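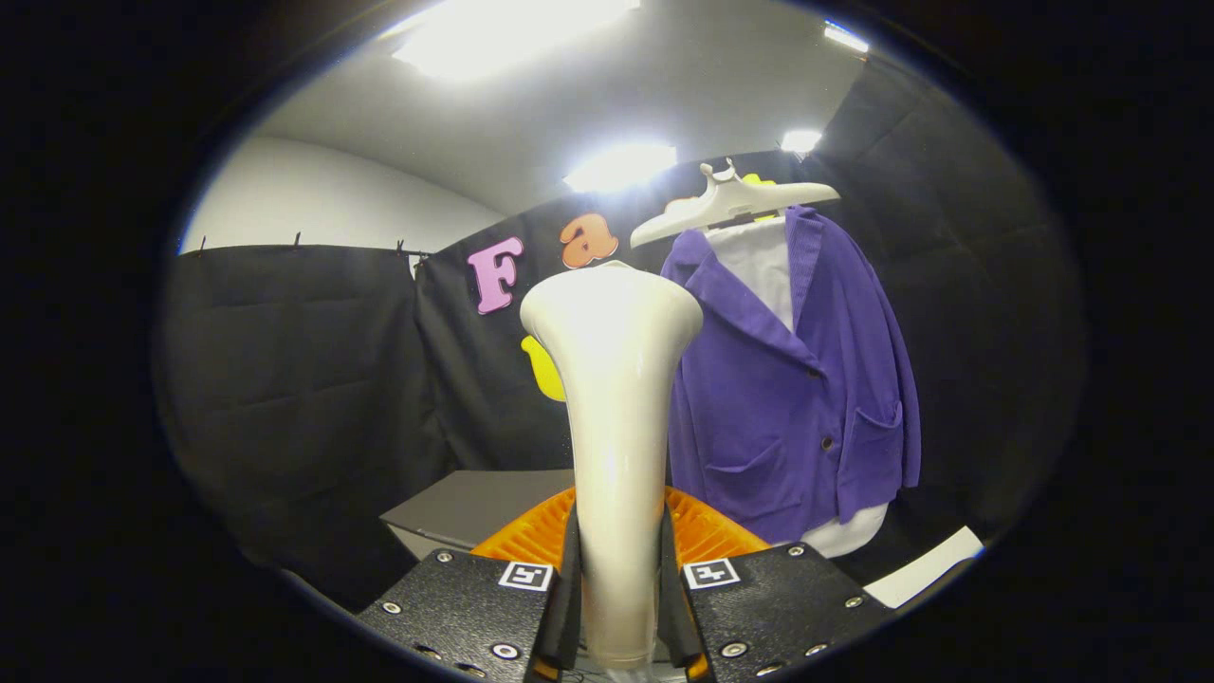 Pinza de mano con marcadores en ambas placas, sujetando una pieza blanca por el tallo.

Inicio | Grupos de trabajo | Actas | Normas internas | Contacto

Acta de la reunión del grupo de buenas prácticas en manipulación
Abril, sala grande de Mindulley. Comienzo a las 10:15.

Asisten: Paula Bălan (modera), Roxana Lazăr, Bastian Haberkorn, Florin Enache (toma el acta).
Excusa su ausencia: Lindiwe Hlongwane, que envió comentarios por escrito.

1. Acta anterior
Se aprueba con una corrección de Roxana: donde decía «calibrar cada semana» debe decir «calibrar al inicio de cada sesión».

2. Norma de agarre para piezas esbeltas
El punto más animado de la mañana, ¡y con razón! Bastian presentó el borrador y gustó muchísimo. Para piezas que se ensanchan hacia arriba, con forma de trompeta o bocina, se propone tomar siempre la parte estrecha, con los dos dedos enfrentados y la pieza vertical. Roxana pidió añadir que no se toque la boca de la pieza en ningún momento de la toma, sobre todo en superficies brillantes, donde las huellas se notan enseguida. Se acepta.
Lindiwe pregunta en su nota qué hacer si el tallo es más corto que los dedos. Queda abierto -- Bastian traerá una propuesta.

3. Marcadores y tornillería
Los marcadores de las dos placas deben quedar a la vista durante toda la toma. Paula leyó el registro de Stidton: de 43 tomas revisadas, 7 se descartaron por un marcador tapado con la mano. Se acuerda incluir una comprobación visual antes de empezar y otra al terminar, además de revisar el apriete de los tornillos de las placas. Florin redactará la hoja, que no pasará de una página.

4. Fondo e iluminación
Acuerdo rápido. Se mantiene la tela negra como fondo recomendado y se permiten objetos de color detrás de la pieza (letras, ropa en percha), siempre que se anoten en la ficha. Roxana insiste en que las luces de techo encendidas también se anoten. Hubo un buen rato de debate sobre los reflejos en piezas claras; Bastian es partidario de aceptarlos tal cual y Paula prefiere fijar un límite. Se probarán las dos opciones en Groen antes de decidir.

5. Seguridad de las personas
Se aprueba sin cambios el texto de Lindiwe: manos fuera de la zona de cierre, pelo recogido, mangas ajustadas. Gran trabajo, muy claro -- Paula propone usarlo también en Jondia.

6. Tareas
Bastian: caso del tallo corto.
Florin: hoja de comprobación.
Roxana: campos nuevos de la ficha (fondo, luces).
Paula: pruebas de reflejos en Groen y envío del texto de seguridad a Jondia.

Ruegos y preguntas: Roxana pide 2 juegos más de marcadores impresos. Concedido.
Se levanta la sesión a las 12:05.

Documentos relacionados
Borrador de la norma de agarre, versión 4
Ficha de toma: instrucciones
Texto de seguridad para sesiones con pinza de mano
Acta de la reunión anterior

Contacto: secretaría del grupo, Mindulley | Volver arriba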